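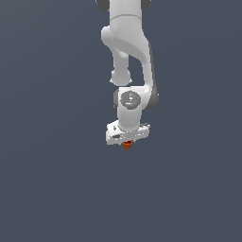

# Gollel Stage and Screen Dates

A table of dates for people who worked in theater, film, concert music and radio: births, deaths, weddings, first performances and last ones. It was put together for newsletter editors and local radio presenters who need a line or two for a given day and would like to know where that line came from.

Current release: 08/03/2022

## What is in it

The main file has 3,000 rows. Each row is one event on one calendar day. A person can have several rows, and a wedding between two listed people is stored once, with both names in the row.

A second, smaller file holds 400 premieres: plays, operas, symphonies, feature films and a few radio serials. These were kept apart in the first release because they have a venue and a work title and usually no single person attached. We thought about merging them and decided against it.

There is also `disputed.csv`, with 57 rows. More on that below.

## Files

- `events.csv` — births, deaths, weddings, debuts, farewells
- `premieres.csv` — first public performances and first screenings
- `disputed.csv` — dates where two decent sources disagree
- `sources.txt` — short codes for every source used
- `CHANGES.txt` — what moved between releases

All files are UTF-8 with a header row. Commas inside a field are quoted. If your spreadsheet program turns accented letters into garbage, import the file and choose UTF-8 by hand, do not double-click it.
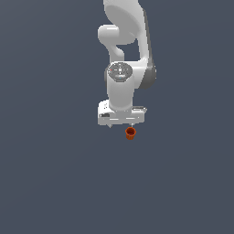

## Columns in events.csv

- `id` — stays the same from release to release, and is never reused
- `month`, `day`, `year` — three separate number columns
- `kind` — birth, death, wedding, debut, farewell
- `name` — the name the person was best known by
- `name_birth` — filled in only if it differs
- `partner` — weddings only
- `place` — town or city, then country
- `field` — stage, screen, music, radio
- `source` — one or more codes from `sources.txt`
- `note` — free text, often empty

The date is split into three columns on purpose. Spreadsheets do odd things to years before 1900, and most people using the table want to filter by month and day anyway. To get everything for one day, filter on those two columns and sort by year.

There is no age column. Work it out from the birth row and the event row, and check whether the birthday had already passed that year. Being one year off is the most common mistake we see in printed "on this day" columns, and it was the most common mistake in our own first draft too.

## Where the dates come from

The starting point was a card index kept by Ludger Lenz for the Nolteo arts bulletin, which ran a daily anniversaries box for many years. The cards were typed up as they stood, then checked one at a time against at least one printed reference book or a newspaper notice from the time. Cards that could not be matched to anything were left out. Some of them were good stories, and if a source turns up they will go in.

Sheyla Huamán did the checking for music and for everything in Spanish and Portuguese. She also added most of the Latin American theater rows, which the cards hardly covered.

The Meijer scrapbooks, cited in `sources.txt` as MJR, are bound volumes of clippings held at the Wokcombe reading room. Many of the clippings have lost the name of the paper. Where MJR is the only source for a row, treat the year as solid and the day as likely.

## Calendar and time zone rules

Russian dates before February 1918 are given in the new style, with the old-style date in `note`. This changes the month for some rows, so a composer you expect to find at the end of one month may be at the start of the next.

For deaths, the local date at the place of death is used. An actor who died late at night in Los Angeles may be listed a day later in a European paper, and we go with Los Angeles.

For premieres, previews and press showings do not count. Out-of-town tryouts do count if tickets were sold to the public, and the later big-city opening gets its own row with "transfer" in the note.

Weddings use the civil ceremony if there were two. The church date goes in the note when we have it.

## Disputed dates

Stage performers took years off their ages, and some changed the day as well. If a birth record exists we use it and keep the publicity date in the note. If no record can be found and two reference books differ, the row goes to `disputed.csv` with both dates, and it does not appear in the main file at all. Please do not merge that file back in without showing both dates to the reader.

## Known gaps

- Radio is thin outside English and German.
- Stage managers, designers and choreographers are underrepresented. The old bulletin liked actors and singers.
- February 29 has 7 rows. The table does not move them to another day in ordinary years, so your own script has to decide.
- Divorces are left out.
- Living people are included only if the event was public and reported when it took place.

## Corrections

Send the row `id`, the date you think is right, and where you saw it. A web page that repeats another web page is not enough. A scan of a program, a death notice or a parish register is ideal. Corrections received by the end of June go into the summer release, and later ones wait for the next.

## Use

Free to use in print, on air and online, with a credit to Gollel Stage and Screen Dates. If you republish a whole file, keep the `source` column with it.

Contact: use the corrections form | © 2022 Gollel | Back to top

## Comments

**pagefiller** — Using this for a weekly column and it has saved me a lot of time. Is there any chance of one file per month? Our office computer is slow with the big one.

**S. Huamán** — No plans for that, sorry. Filter on `month` and save a copy. The ids will still match, so corrections will be easy to carry over.

**oldprompter** — You have the old-style dates in the note column but not in any fixed form. Some say "OS" first and some last. It makes them hard to pull out with a script.

**L. Lenz** — Fair point. The cards were written over many years and I was not consistent. It is on the list for the next release.

**matinee_row_c** — Sent in two corrections from theater programs I have at home, both for farewells. The dates were the final week's opening night and should be the closing night. Scans attached to the form.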